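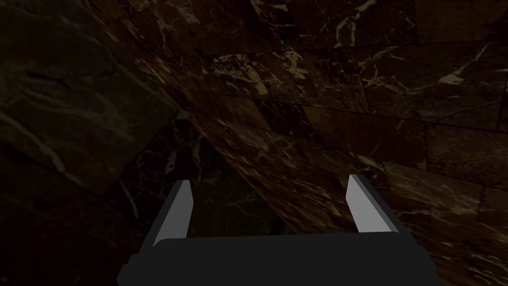
Do I need any singing experience to join the Pretley community choir?
None at all, and you don't need to read music either. If you can hum along to the radio in the car, you've got enough to start with.

So, hi! I run the Pretley Evening Choir and I'm looking for new voices for our next season. We're at 31 singers who turn up most weeks, and I'd love to get that up to 40, which means I have 9 spots going. I'm mostly after lower voices (basses especially, we have two and they're very tired) but please don't be put off if you're a soprano. I've never turned a soprano away and I'm not going to start now.

What we sing

A real mix. Last season we did some sea songs, a couple of old gospel numbers, two pop songs I probably arranged too high, and a long Latin piece that half the choir loved and the other half has forgiven me for. This time I'm planning a programme of songs about rivers and rain. The big one is a four-part setting called Barros, which has a gorgeous slow opening and then gets very loud in the middle. I've been wanting to do it for years and I think we're finally ready!

Everyone gets practice tracks for their own part. You can play them on your phone while you do the dishes. That's how most of us learn, me included when I'm stuck on the alto line.

When and where

We rehearse once a week from 7 pm to 9 pm in the upstairs hall at Skendedham House, with a tea break in the middle. There's a lift at the back entrance, so ring the bell and someone will come and let you in. Parking behind the library is free after 6. The hall is cold for the first half hour, so bring a jumper. Bring a pencil too, and a water bottle.

The season runs through to May and finishes with a concert at the Jadatance, the old dance hall down by the water. It seats 300 and last year we filled it, apart from the row behind the pillar. I'd like you to make at least two out of every three rehearsals if you can. I know people have shift work and kids and colds, so just send me a message if you're not coming. If you can't do the concert itself you're still welcome to sing with us, only tell me early so I can balance the parts.

What it costs

The fee is $95 for the season, or $50 if you're a student, a pensioner or a bit short at the moment. I don't ask for proof. It goes on the hall, the piano tuning and the sheet music. Your first two rehearsals are free, so come and have a listen before you pay for anything.

Is there an audition?

Nope. I'll ask you to sing a few notes with me at the piano at the end of your first night, so I can work out where to put you. It takes five minutes and nobody else listens in. If you already know you're a tenor or an alto, great, tell me and we'll skip it.

I'm also looking for a page turner for our pianist (you do need to read music for this one, sorry) and somebody who'd enjoy looking after our music library. We own 874 copies of various songs, they live in seven boxes, and the labels stopped making sense a long time ago. There's no pay for either job but your season fee is on us.

A couple of other things. You need to be 16 or over. Masks are up to you while you're singing, but please follow whatever the hall's rules are on the night, as they've changed a few times on us. We keep the windows open and the chairs well spread out. And please go easy on the perfume, a few of our singers get headaches from it.

How to join

Leave a note for me at the Skendedham House front desk, addressed to the Evening Choir, or drop it in our mailbox at the Pretley post office, Box 1222. Give me your name, the best way to reach you, and a rough idea of whether you sing high or low ("no clue" is a perfectly good answer). I'll get back to everybody within a week.

I'd like to hear from you by 13 January 2022 so I can order enough copies of Barros. After that I'll keep a waiting list, and basses can go straight to the top of it.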